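Open afternoon at Tarkbridge: a talk with Catherine MacBrayne

By Sorcha Shearer
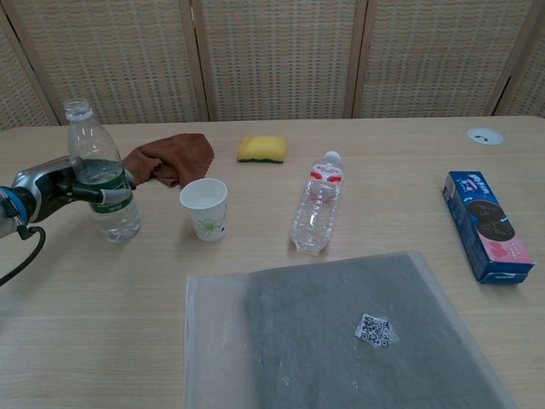 Ordinary things, picked up one at a time

Catherine MacBrayne buys most of her test objects at the grocery store across the road. She has worked at the Tarkbridge robotics lab since it opened, and when the lab let the public in for an afternoon in January, she ran the table demonstration herself. I sat down with her after the last group had gone through.

"People come in expecting something with a face," she said. "What we have is an arm, a gripper and a table with things on it. A water bottle, a paper cup, a sponge, a box of cookies. I want them to see it deal with the stuff they have at home."

The lab took 90 visitors that afternoon, in small groups. Each group stood on one side of the table and watched the arm handle one object after another. MacBrayne gave a short talk before each session and then mostly kept quiet.

I asked her why there was a bottle without its cap on the table.

"An open bottle is a better test than a closed one. If you squeeze a thin plastic bottle too hard with the cap off, it gives, and the water comes up. With the cap on, it pushes back at you a little. Those are two different jobs for the gripper, even if they look like the same bottle to you and me."

The arm takes hold above the label when it can. MacBrayne said that was a choice made by her colleague Greer Rankin, who wrote the grasping software, which the lab calls Trakley. Earlier versions went for the middle of the bottle and crushed a good many of them.

"Greer went through the old runs one by one, 700 of them, and marked where the fingers had landed," she said. "It took her most of a winter. I would not have had the patience."

The cloth problem

According to MacBrayne, bottles are not what keeps the team busy. Cloth is.

"A towel has a new shape every time you put it down. You can't tell the arm what a towel looks like. You can tell it what an edge looks like, and a fold, and hope it finds one." She said the arm picks up a crumpled towel on the first try often enough to show in public, but folding one is still beyond it. When a visitor asked for that, she told him to come back in a few years.

Paper cups cause trouble of another kind. They weigh almost nothing when empty, so a finger that brushes the side on the way in can send the cup over. The arm slows down for the last part of the approach. Several visitors asked if it had stopped working.

"That was the most common question of the day," MacBrayne said. "Is it broken? No, it's being careful."

Who pays, and what comes next

The work is funded for 3 years by Meltovari, a company that makes kitchen equipment for care homes. MacBrayne said Meltovari wants an arm that can clear a table after a meal. The first trial is planned for a dining room at Hollis, a care home a short drive from the lab.

Elspeth Moffat, who manages Hollis, came to the open afternoon with two of her staff. She told me she was interested but had not made up her mind.

"My people spend a lot of time clearing and wiping," Moffat said. "If a machine can take some of it, fine. I'd want to know what it does when somebody reaches across to get their cup back."

I put that to MacBrayne. She said the arm stops if it meets resistance, and that the trial would begin with no residents in the room. "Elspeth is right to ask. I'd be worried if she hadn't."

The youngest visitor to put up a hand was 8. She wanted to know if the robot ever got to eat the cookies. MacBrayne told her that Mirela Lopes, the lab's technician, usually took care of that at the end of the day.

Tarkbridge plans another open afternoon once the Hollis trial is under way. Places are free but have to be booked through the front desk.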